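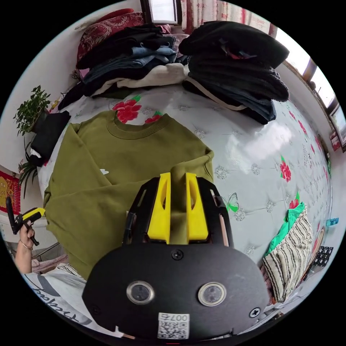
A sweatshirt laid out on a bed, with one sleeve being folded. Two piles of folded clothes are at the far side.

How Folding Works
A Home Skills page for young readers, from the Fimley Children's Library

Clothes spend a great deal of their lives waiting. A sweater may be worn for one day and then sit in a drawer until the weather turns cold again. Folding is the way people get clothes ready for that wait. It makes them smaller, keeps them flat, and helps the next person who opens the drawer find what they want.

This page explains what happens to cloth when it is folded, why different clothes are folded in different ways, and how to fold a sweatshirt yourself. Words in the list at the end may be new to some readers.

What is a fold?

A fold is a place where a flat thing bends over and lies on top of itself. When you fold a piece of cloth in half, it covers half the space it did before, but it is twice as thick. Fold it in half again and it covers one quarter of the space, and is four times as thick. No cloth has been lost. It has only been arranged in layers.

You can test this with a towel. Lay the towel on the floor and measure its long side. A large bath towel may be 152 centimeters long. Fold it in half so that the short ends meet, and the long side becomes 76 centimeters. Fold it the same way again, and it becomes 38 centimeters. A drawer that is 40 centimeters wide will now hold it, with a little room to spare.

Why does cloth crease?

Cloth is made from threads, and threads are made from fibers, which are very fine hairs of cotton, wool, or other material. When cloth is pressed into a sharp bend for a long time, the fibers begin to settle into that shape. When the cloth is opened again, a line remains. This line is called a crease.

A fold makes a few neat creases in places that a person has chosen. A heap of clothes makes many small creases in every direction, and these are called wrinkles. Cloth that is still damp creases more easily than dry cloth, so clothes should be fully dry before they are folded and put away.

Thick, soft cloth, such as the cloth of a sweatshirt, does not crease as sharply as thin cotton. It also springs back a little after it is folded. For this reason a pile of sweatshirts is often tall and rounded, while a pile of pillowcases is low and flat.

Why fold on a bed?

Many families fold their laundry on a bed. A bed is wide enough for a sweatshirt to be spread out with both sleeves open, and there is still room beside it for the finished piles. It is also a soft surface, so buttons and zippers do not scratch it.

A table is a good choice too. It is firmer, and this makes it easier to press out air and smooth the cloth with your hands. A shiny bedcover can be slippery, and clothes may slide as you work. If this happens, hold one part of the garment still with one hand while you move the other part.

A window nearby is helpful. In good daylight it is much easier to tell black from navy blue, or to notice a small stain that needs another wash.

How to fold a sweatshirt

Read all of the steps once before you begin.

Step 1. Lay the sweatshirt on the bed and spread it flat. Find the neckline and turn it away from you, so that the bottom edge is nearest to you.

Step 2. Smooth the body with the palms of your hands. Start in the middle and move toward the sides.

Step 3. Take hold of one sleeve near the cuff. Bring it across the body, and lay it down so that it does not stick out past the other side. If the sleeve is too long, bend it downward at the elbow.

Step 4. Do the same with the second sleeve. The sweatshirt should now have the shape of a rectangle – or nearly so.

Step 5. Lift the bottom edge and bring it up to the neckline.

Step 6. Turn the folded sweatshirt over and place it on the pile.

Some people prefer to begin with the sweatshirt face down. This leaves the front of the shirt on the outside when the work is finished, so that any picture or lettering can be read in the drawer. Both ways are correct.

Folding other kinds of clothes

Jeans. Put one leg on top of the other so that the side seams match. Fold the hem up to the waist, and then fold once more. Denim is heavy and holds its shape well, and folded jeans make a steady bottom layer for a pile.

Knit sweaters. A sweater is knitted from loops of yarn. When it is hung on a hanger, its own weight can pull these loops downward and stretch the shoulders. A folded sweater rests flat and keeps its shape. Sweaters should go near the top of a pile, where they will not be pressed by heavier clothes.

Clothes with a drawstring. Hooded tops and sports pants often have a cord. Tuck the cord inside before the last fold. A cord that hangs out of a pile can catch on something and pull the other clothes down with it.

T-shirts. These can be folded in the same way as a sweatshirt. The short sleeves need only one small fold each.

Making a good pile

A pile stays up when its weight is low and its edges are in line. Place the largest and heaviest clothes first, and the lighter ones above them. Put the thick folded edges on the same side, so that you can slide out one shirt without opening the rest.

Clothes may be sorted before they are piled. A family may sort by the person who wears them, by the kind of clothing, or by color. Sorting by person is useful when clothes must be carried to different rooms. Sorting by kind is useful when everything is going into one closet.

Two low piles are safer than one tall one. A tall pile will lean when someone sits on the bed.

A note from the Kanent Branch

Children who attended the Monday Home Skills Hour at our Kanent Branch in March were asked to fold the clothes in one laundry basket and to write down what they learned. Nii Tetteh, who is nine, wrote: "The sleeves are the hard part. If you do the sleeves straight then the rest is quick. My first one looked like a pillow but the next one went in the drawer."

The group from the Addo Street reading room folded 14 towels and tried each one in three ways. They found that towels folded in thirds stood up better on a shelf than towels folded only in half.

Try it at home

Ask an adult which clothes are clean and ready to be folded. Choose one sweatshirt and measure how wide it is from the end of one sleeve to the end of the other. Write the number down. Fold the sweatshirt by the steps on this page, and measure its width again. Subtract the second number from the first to find how much narrower it has become.

A sweatshirt measured at our Dirnuvport Branch was 125 centimeters wide before folding and 40 centimeters wide afterward. The difference was 85 centimeters.

Words to know

Crease: a line left in cloth after it has been folded or pressed.
Cuff: the band at the end of a sleeve.
Fiber: a very fine hair of material from which thread is made.
Garment: any piece of clothing.
Hem: the bottom edge of a garment, turned up and sewn.
Ribbed: having raised lines that help cloth stretch and spring back, as on many necklines.
Seam: the line where two pieces of cloth are sewn together.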